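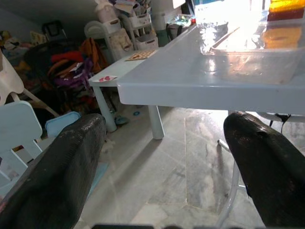 ## 6. Room Tidying Routine

The Room Tidying routine runs the Dandeven arm through a fixed list of pickup tasks in a room that has not been prepared in advance. It is supplied as an evaluation feature. Release 30 handles single, rigid items on an open floor with acceptable reliability, and handles most other household work poorly. A children's room with small items under the table, such as a bottle cap and a ring on marbled tile, contains both kinds of work: the cap is a supported item, the ring is at the lower size limit, and a heap of clothing like the one in front of the shelving is outside the supported range. Read 6.1 before assigning tasks.

### 6.1 Supported and unsupported tasks

| Task | Status |
|---|---|
| Pick up rigid item, open floor | Supported |
| Pick up rigid item, under furniture | Supported with clearance check (6.3) |
| Place item in open bin | Supported |
| Open drawer by cut-out handle | Trial only |
| Pick up clear plastic item | Trial only |
| Sort toys by type | Not supported |
| Separate or fold clothing | Not supported |
| Wipe tabletop | Not supported |

"Trial only" tasks require a person at the stop button for the full run.

### 6.2 Before the first run

1. Park the base on a level floor and lock both casters.
2. Connect the Flostton controller. Wait for the steady green light.
3. Open **Routines > Tidying > New Room**.
4. Set the camera width to 1920. Lower settings will load, but small items are dropped from the pick list.
5. Set the grip force limit to 433. Do not copy the value from the shop-floor profile.
6. Place one open bin inside the marked reach area.
7. Tie up or remove any cable that hangs below a tabletop.
8. Press **Scan**. The scan ends with a tone and a numbered pick list.

> **Caution:** The scan does not detect thin cables. A cable caught between the fingers will be pulled until the force limit is reached.

### 6.3 Clearance check under tables and chairs

1. Select the item in the pick list.
2. Press **Show Path**.
3. Confirm that the path passes no furniture leg on the inside of a finger.
4. If the path is shown in amber, move the chair and scan again. Do not override amber paths.
5. Press **Run Single**.

Thin metal chair legs are often mapped narrower than they are. Add one step of side margin in **Path > Margin** when these are present.

### 6.4 Glare and clear plastic

Glossy tabletops and clear containers return false edges under overhead light. The arm may close beside the item or stop above it with code 2000.

- Turn off the light directly over the table, or close the blinds.
- Clear code 2000 with **Reset > Rescan**. Do not use **Resume**, which repeats the same grasp.
- After two failed attempts, remove the item by hand and delete it from the list.

Reflections of brightly colored objects may be listed as separate items. Delete these entries before pressing **Run All**.

### 6.5 Expected results

Evaluation sites should record completed picks, failed picks and every time a person stepped in. Count a dropped item as failed, even if the second attempt succeeds. The Gromham test site found that its operators spent longer preparing the room than they would have spent tidying it. Plan staffing on that basis. The routine does not yet replace a person for this chore.

Send logs to Nélida Salinas, Evangelista Field Support, by noon each Friday. Include the room scan and the controller settings page.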